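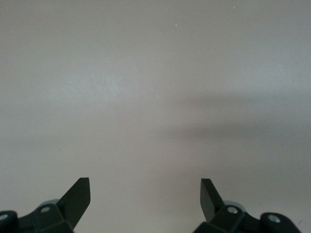

Grekau Drainage and Road Association
Minutes of the spring meeting, 4/25/23

Present: Nadine Sfeir (chair), Balthasar Hauser (minutes), owners or proxies for 8 parcels. Quorum met.
Apologies: Marti parcel, proxy given to N. Sfeir.

1. Minutes of the previous meeting
Approved with one correction. Under item 5, "north culvert" should read "upper culvert." The north culvert was not discussed.

2. Upper culvert
B. Hauser reported on the inspection. Sediment at the inlet has reached the lower edge of the grate. The pipe itself is sound at both ends. The middle section could not be checked without a line camera. The outlet apron has settled on the downhill side and water is running under it during heavy rain.
Discussion of whether to clear the inlet by hand or hire an excavator. The access track will not carry an excavator until it dries out. Agreed to clear by hand now and revisit the apron in July.
Motion to approve up to $500 for hand clearing and disposal. Carried, one abstention.
Action: B. Hauser

3. Gravel for the lower road
Two quotes received. Clamimport quoted $298 per load, delivered and tipped but not spread. The second supplier would not hold a price past the end of the month and did not state the grade. N. Sfeir asked that any order specify crushed stone with fines, as the washed stone used last time moved into the ditch over the winter.
Agreed to order 2 loads from Clamimport, to be tipped at the turnaround and kept clear of the hydrant.
Action: N. Sfeir to place order and confirm grade in writing.

4. Ditch along the Marti parcel
The fence line is closer to the ditch than the easement allows. The Marti proxy stated that the posts were set before the easement was recorded. No copy of the earlier survey was available at the meeting. Item held over until the survey is found. Mowing of the ditch bank to continue from the road side only.
Action: N. Sfeir to request the survey from the county.

5. Assessments
All parcels paid except one. Reminder to be sent. The late fee in the bylaws applies from the second reminder, not the first. No change to the annual rate was proposed.

6. Other business
a) Snow stakes are still in place on the upper road. Owners to pull the stakes along their own frontage and leave them at the gate.
b) A request to lower the posted speed was withdrawn.
c) The lock on the gate sticks. B. Hauser to replace it and reuse the current code.

7. Next meeting
July, date to be sent by mail. Apron repair and the Marti survey to be on the agenda.

Meeting adjourned.
Recorded by B. Hauser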